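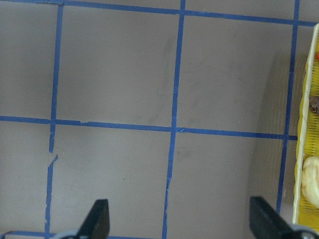

**STUVOV, Apr 10, 2020** – Bavora, the regional housing cooperative, today announced the opening of Driltness, a home delivery service for library books, seeds and small household goods. The service will reach 600 households in Stuvov and the neighboring district of Phromma during its first month.

Residents may place an order by telephone or through the Bavora website. Orders received before noon will be delivered the following day. Each household may borrow up to nine items at a time, and there is no charge for delivery within the two districts.

"Many of our members live a long way from the nearest branch library, and some have not been able to visit it for weeks," said Radomír Tichý, director of member services at Bavora. "We wanted a service that a person could use with one phone call." 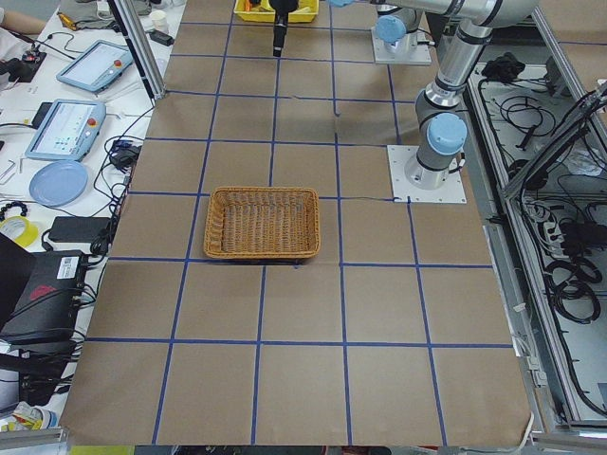 ## Delivery Routes and Returns

Driltness will operate 38 stops, each assigned to a fixed morning or afternoon route. Items are left at the door in a paper bag marked with the member's number. Returns are collected on the next scheduled visit, and late fees have been suspended through the end of April.

Seed packets are limited to two per household and do not need to be returned. The spring list includes lettuce, radish, dill and three kinds of bean.
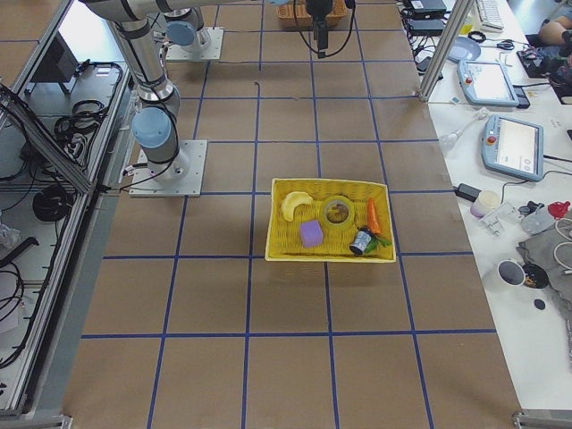

Members who do not have a current library card may register by telephone when placing their first order. Proof of address will be requested at a later date. Large-print titles and audiobooks are available in both districts, and requests for titles not in the catalog will be forwarded to the Stuvov branch.

Media inquiries should be directed to the Bavora member services office in Stuvov.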